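Slide 6 – Noise in open offices

Pause here and let people read the two numbers. The Irklow office had 3,000 square feet of hard floor and no ceiling panels. Staff there filed 30 complaints before the move, most of them over phone calls.

Bralen asked us to fix it without building walls. We started with the floor – it was the cheapest surface to change and the work could be done on a weekend. Mention that the desks stayed where they were.

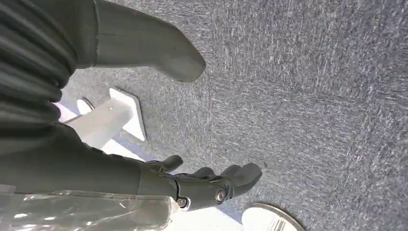 Slide 7: Gray speckled carpet, tile seams faintly visible

Carpet takes care of footsteps and chair noise. It does very little for speech. Say this clearly, as someone always asks in the break.

Slide 8 – What came next

Ceiling panels over the sales desks, then 4 phone rooms along the back wall. Aasen did the same in the opposite order and spent more. Skip the cost table if we are past 2:30.

Go to the Trumuvow floor plan. Take questions on layout now and leave the ones on leases for the end.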